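Workshop notebook - Umesov landing page tests
Thursday - Laurier McIntyre
4 min read

Back on the Umesov signup page. Last entry stopped at the new headline, so starting from there. Headline B still live, no changes since. Left the button colour alone this time, we spent far too long on that in November and learned nothing from it.

Problem as I see it: people land, scroll past the top block, get as far as the price table and leave. Hélène thinks price. I think they reach the price before they know what the thing does. Scroll map backs me up a bit - thick band at the top, then thin, then thick again on the prices. Hardly anyone stopping at the "how it works" bit, which took me a week to write. Fine.

Cut the how-it-works copy from 106 words to one short paragraph and a heading. Read it out loud to Huệ. She stopped me at "streamlined onboarding" and asked what it meant. Taken out. Now says "set up in an afternoon". Need to check with the client that this is true!!

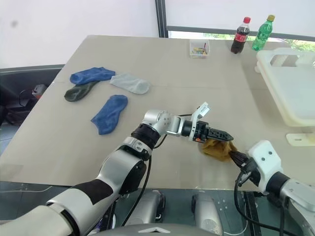
Socks on the table, blue, grey and dark green.

Email capture next. Form had name, company, phone, email. Phone has gone. Company is still there becuase sales want it, I've marked it optional and moved it under the email box. Error message used to say "invalid input" in red, changed to "please check the email address". Small thing but the old one was rude.

Pop-up: off for mobile, delayed on desktop. Want it off altogether. Marlene wants to keep it until we have numbers, so it stays for this round, and I have written down here that I don't like it.

Traffic split. Old page and new page, half each, no fancy weighting. Stopping at 2000 visits per side and not looking before then. I mean it. Last time with Iketti we peeked on the second morning, called it for the new page, and by the end of the run the two lines were sitting on top of each other. Had to ring the client back. Not doing that again.

Paid ads are paused on the old keywords so we aren't sending two kinds of visitor. Newsletter readers go to the old page only - they know the product already and would muddy things. Tagged the links. Checked the tags. One was wrong (newsletter link had the ad tag on it), fixed before lunch.

Testimonials. Had six, all saying "great service". Kept two. The Nguyen one is best, it says what they were using before and why they gave it up, so moved it up next to the form. The other sits under the prices. Removed the row of logos, half of them were past clients anyway.

Asked for opinions on the thank-you page, which at the moment is one line and a tick. My plan was to put the booking calendar straight on it.

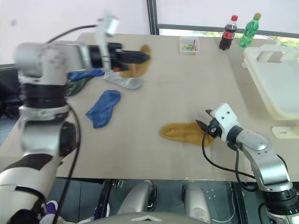

Shirley Pelletier: I wouldn't put the calendar there. They've just given you an email address, let them breathe. Send the booking link in the first message and see how many open it. If you put both on at once you won't know which one did the work, and you'll be asking me to untangle it at the end of the month.

Fair. Calendar comes off the plan, goes into email one. Thank-you page gets a plain sentence saying what arrives next and when. Subject line for email one is still open. Candidates:

- Your Umesov setup guide
- Set up in an afternoon (depends on client, see top)
- What happens next

Like the third. Huệ likes the first. Could split it but the list is too small to tell us anything, so just pick one.

Speed: new page was slower than the old one on my phone, annoying. Header video the culprit. Swapped it for a still, page feels normal again. Will ask whether they're attached to the video before the split goes live, it was somebody's pet project over there I think.

Vomiditz copy also due, havent started. Their brief says "fun but serious". Rang them for one example of a page they like, waiting.

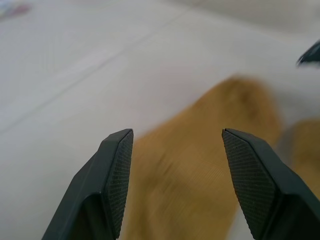 To do before it goes live

- client to confirm the "afternoon" line
- client ok on dropping the header video
- Marlene to sign off the form order
- test the form on the old tablet, the keyboard covered the button last time
- privacy link in the footer goes to the wrong page, fix
- write email one, send to Shirley for a read
- screenshot both versions and put them in the folder with the tags list

Hélène has the login for the stats if I'm out. Please don't look at the split till it's done.

Contact the workshop | Copyright Laurier McIntyre and colleagues | Back to top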